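Pultari Laundry Room and Sock Table - Your Questions, Answered
Last updated June 21, 2024

Welcome, and thank you for reading before you write to us! Ulla Juntunen has been answering these same questions by email for years, usually late in the evening with her tea going cold, and she asked me to put her answers in one spot. I've tidied them up a little and left most of her opinions in.

What is the folding table for?

Folding, sorting and pairing, and that's the whole of it. Please don't leave detergent bottles on it - they leave rings, and a blue ring on a clean pillowcase is a sad thing to find when you get home. If you need to set a bottle down, the top of the dryer will do fine.

How should I fold thick socks so the cuffs don't go slack?

Ulla feels strongly about this one. The usual way is to tuck the pair together and turn one cuff over the whole bundle, and for thin dress socks she has no quarrel with it. Thick, fluffy socks are another matter, and a cuff that spends all winter stretched around a fat ball of knit will end up sitting at your ankle. Lay the two socks flat, one on top of the other, fold them in half toward the toe, then in half again if they're long. They stand up nicely in a drawer that way and you can see every pair at once.
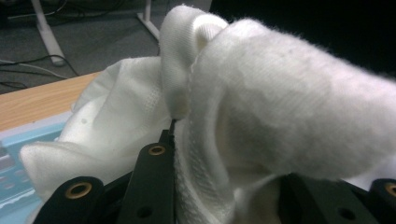 If you do turn a cuff back for some reason, say to check inside for lint or a stray tissue, just remember to roll it up again before the sock goes away. And go easy on the fabric softener. Fluffy knits get their softness from the loops standing up, and softener coats the loops and flattens them over time. Half the usual amount is plenty, or skip it altogether and give each sock a good shake before drying.

My white things come out covered in fuzz. What am I doing wrong?

Probably nothing terrible. New fluffy socks shed for the first few washes, and smooth cotton picks up everything that comes off them. Wash them apart for a while, or put the socks in a mesh bag. Turning them inside out helps too. And please clean the lint screen both before and after your load (the Bremavska dryer is fussy about it and will simply run longer and longer until somebody does).

Which basket should I use?

Any of the shared ones. We like plastic ones with holes in the sides, because air gets through and a slightly damp dishcloth at the bottom won't turn sour by supper. Baskets stay in the laundry room, please. We bought new ones in February and would love to still have them next February!

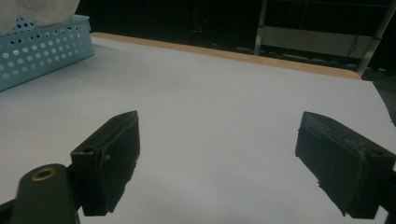 How long can I leave my laundry on the table?

Until the next person needs it, which on a busy morning might be ten minutes. If you have to run out, pile everything back in a basket and set it on the floor under the window with your name on a slip of paper. After a day or so Ulla moves it to the cupboard in the hall, where it is perfectly safe and only a little embarrassing to collect.

Where do the single socks go?

Into the drawer marked Tsang, named after the shop the old cabinet came from. At last spring's clear-out there were 43 in it, and a good many found their partners that same afternoon over coffee. Anything still alone after a season gets cut up for dust rags, though Ulla will hang on to a nice hand-knitted one much longer than she should.

Can I book the table for a big load?

Yes, for bedding or curtains. Write your name on the sheet inside the door and try to keep it to an hour. The key is on the hook by the Prikano calendar, and do put it back there when you leave.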